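Mini fridge on the dining table: will it hold a plate, and do peas and a bun need to go in?

Posted in Kitchen & Small Appliances
Tags: mini fridge, leftovers, small apartment
1,651 views

corner_unit_kay

I moved into a one-room place in April and the kitchen has no space for a full-size refrigerator. I bought a small black mini fridge, the kind people keep in a bedroom, and for now it lives on my round table. It runs off the wall outlet with a plug-in cord.

I mostly want it for the second half of dinner. I cook once and eat twice. Usually that means a vegetable on one plate and bread or a bun on another, and I'd like to slide the plates in the way they are, without moving everything into containers.

My questions are these. Is it all right to put food in on an open plate? Does a bun belong in there at all, or is it better left out? And how long should I run the fridge before I trust it with food? The booklet that came with mine only covers the plug and the warranty.

I also have a cloth on the table and would like to keep it there if that isn't a problem. The landlord says the outlet is fine for a small appliance, so I'm not asking about that part.

pantryshelf

I've had a small fridge on a table for three years, a Gemero, so I can tell you what I do.

Run it empty first. I plugged mine in at night and put food in the next morning. Get a cheap fridge thermometer and leave it on the bottom. You want 40°F or below. If it won't get there, don't use it for leftovers. A lot of the very small ones are only meant for drinks and face cream, and they cool to a certain amount below room temperature and stop. On a hot day that isn't cold enough for cooked food. Look for the word "thermoelectric" on the label or in the booklet. If you see it, be careful. If it has a compressor it should be fine.

Before you put anything in, open it all the way up and set the plates down in front of it. You can see right away what is going to fit. 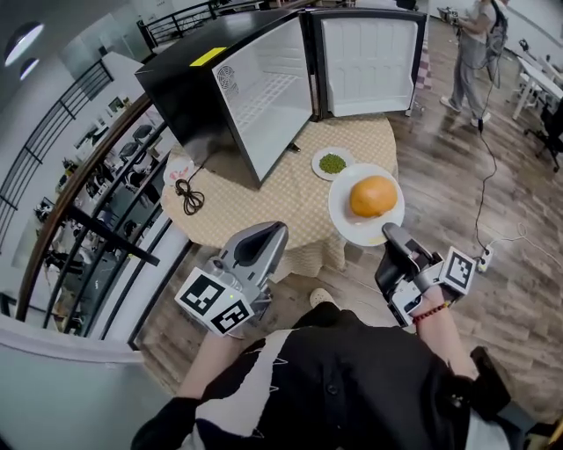
3 min read · 395 helpful votes

A dinner plate is usually too wide for a fridge this size. The peas on the smaller plate would be my first try, and I'd move the bun off the big plate before measuring anything. Measure the inside, not the outside. The walls are thick and you lose more room than you expect. Measure at the ridges too, if yours has them.

Peas should go in within two hours of cooking. Cover them. An open plate dries out and the whole fridge smells like dinner. I use a bowl turned upside down over the plate, or foil pressed around the rim. They keep three or four days.

A plain bun stays out. Bread goes stale faster in the fridge than on the counter. Put it in a bag, squeeze the air out, and eat it in a day or two. If it has meat, cream or custard in it, then it goes in the fridge and you put up with the texture.

On the cloth: keep it flat and keep it away from any vent. I took mine off in the end because the fridge slid a little every time I pulled the door. If you leave it on, tuck up the side that hangs over where you walk. Straighten out the cord too. Don't leave it in a pile next to the fridge where a plate can sit on it.

dunmore_flats

Just get plastic boxes. Jorurum makes square ones and they stack. Plates in a mini fridge are a waste of space.

tablefor1

Agree with most of what pantryshelf wrote. I would add a few things.

Leave space behind it for air. My booklet (for a Cirton) says 4 inches at the back. Yours may be different. If it is pushed up against a wall it runs all the time and still doesn't get cold.

Check that the table doesn't rock. A round table with one center leg can tip if the fridge is near the edge and both sides are open with something heavy on the door. Put it toward the middle and eat on the side you have left.

Wipe the inside with a damp cloth on Monday or whatever day you take the trash out. Unplug it first and let the doors stand open for 20 minutes. Crumbs get into the grooves and an old toothbrush is good for that.

I don't agree about buns completely. If you won't eat it in two days, freeze it, but you need a real freezer for that. I use the one at work.

corner_unit_kay

Thank you. I looked at the label and it is a compressor model. I have a thermometer coming and will use the small plate with a bowl over it. The tablecloth is staying for now.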